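Saving Caps at the Kitchen Sink

The woman who started the cap drive at the Bunting reuse room keeps her own caps in a coffee can under the sink. She has done it since long before there was a drive. "My mother saved them for no reason," she said. "She had a drawer of them. When we cleared the house I couldn't throw them out, so I brought them home, and then I had a drawer of them."

We talked at one end of the long sorting table, in a rented storefront that used to sell carpet. She asked me not to use her name, because she gets enough phone calls already. People find her number and want to know whether she takes yogurt lids. She does not take yogurt lids.

The drive takes screw caps from drink bottles, milk jugs and juice cartons. It runs from September to May and stops for the summer, when the storefront gets too hot to work in. Last season the room filled 125 buckets. The buckets come from a bakery, which gets them with frosting in them, and they have to be washed twice before they stop smelling of vanilla.

"The buckets are more work than the caps," she said.

Caps get separated from bottles for a few reasons. The bottle and the cap are often made of different plastics, and some buyers want them apart. A loose cap is also small enough to drop through the screens at a sorting plant, where it ends up with the broken glass and grit. Rules differ from town to town, and she is careful to say so. In some places you are told to screw the cap back on and put the whole thing in the bin. "If your town says leave it on, leave it on," she said. "I'm not going to argue with your town."

Her caps go to a small molding shop called Brarnetti, which grinds them and presses them into plant trays and edging for garden beds. The shop pays a little, enough to cover the rent on the storefront in a good month. It wants the caps clean and it wants them sorted by color. Mixed caps come out of the press a brownish gray, and gray trays don't sell as well.

I asked how clean is clean. She got up and came back with a bowl.

"Rinse them the day you take them off," she said. "Warm water, bit of dish soap, swish them around. Milk caps are the worst. If milk dries in the threads you need a toothbrush." She spreads hers on a towel overnight, open side down. Caps dried open side up hold a bead of water, and a bucket of slightly damp caps with the lid on will grow mold in a week. She has opened that bucket. She said she would rather not describe it.

Foil liners have to come out. So do the soft foam discs found inside some older caps, and the paper ones glued into certain juice caps. For these she uses a seam ripper from her sewing box. A butter knife will do if you are patient. The tamper ring, the thin band that stays on the neck of the bottle, can go in with the caps if you can get it off without cutting yourself. She told people for a year that they had to remove the rings, and one man came in with his thumb wrapped in gauze, so now the sign says rings are optional.

The sign is taped to the front window. It has been rewritten 2 times and she thinks it needs a third. It says no metal, no pumps, no spray heads, no medicine caps. People still bring pumps. "A pump has a spring in it," she said. "You'd have to take the whole thing apart, and then what have you got?"

The sorting itself is done by hand. A bucket is tipped out on the table, the caps are spread one layer deep, and everybody picks a color. White goes fastest. Blue is the largest pile by a long way, and it gets split into light and dark. Red, orange and yellow travel together in one bucket, which the shop allows. Black is kept separate, and there isn't much of it.

Green is where the arguments are.

"Is that green or is that teal," she said. "I've heard that question so many times. We had two people stop speaking over teal." The shop settled it by sending over a card with three patches of color on it, and the card now hangs from a string at the end of the table. Anything bluer than the middle patch goes in with the light blues. The bright greens, from soda and sparkling water mostly, are the ones she likes. They come out of the press nearly the same color they went in.
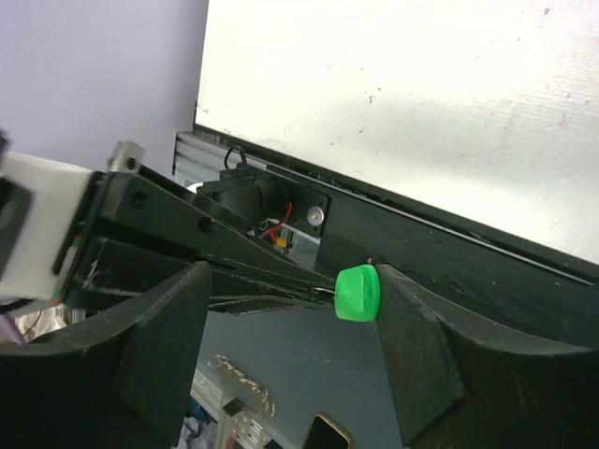

She has opinions about size as well. Short caps are a newer thing, she said, and they are harder to handle than the tall ones from years ago. They sit flat on the table and there is no edge to get a fingernail under. She slides them to the side of the table and lets them fall into the bucket. Tall caps can be scooped. Sports caps, with the pop-up spout, are set aside in a dishpan until someone feels like pulling them apart.

Printed caps are fine. So are caps with a number or a joke on the underside. Caps with a hole poked in them are fine too, and she gets more of those than you would expect from people who have used them for crafts. Wheels for toy cars are common. Paint is a problem, and so is glue. A school once dropped off a mural it was done with, 600 caps hot-glued to a sheet of plywood, and asked if she could use them.

"I said yes before I looked at it," she said. It took most of a winter. The glue came off more easily when it was cold, so she left the board on her back porch and popped off a row whenever she went out to feed the birds.

For storage at home she recommends something with a wide mouth. A coffee can is good for a household of one or two. A family that drinks a lot of milk will want a bigger tub, and a lid only after everything in it is dry. She tried a wall dispenser made by Vetent, the kind sold for cereal, with the idea that she could fill it from the top and empty it from the bottom. The caps jammed in the chute. She went back to the can.

She used to keep a tally on the wall. In the first season she counted every cap, and the number in pencil by the light switch is 3,104. After that she counted buckets.

I asked whether it was worth the time, all that rinsing and picking over. She took a while to answer. The shop could buy clean ground plastic from a supplier, and she knows that. Some people have told her that drinking less out of bottles would do more good, and she agrees with them. She drinks from the tap herself. The caps she saves at home are mostly from milk and from her neighbor's seltzer.

"I like the table," she said. "People come in, they sit down, they do a bucket. Some of them talk and some of them don't. You get to the end of a bucket and it's done, and you can go home."

The room opens again in September, weekday afternoons until five. Drop-offs go in the bin inside the door, and bags left on the sidewalk tend to get rained on. A second drop-off point is planned at the Clultoler hardware store, next to the key machine, if the manager can find the floor space. She would like people to wash their caps first, and to check for foil.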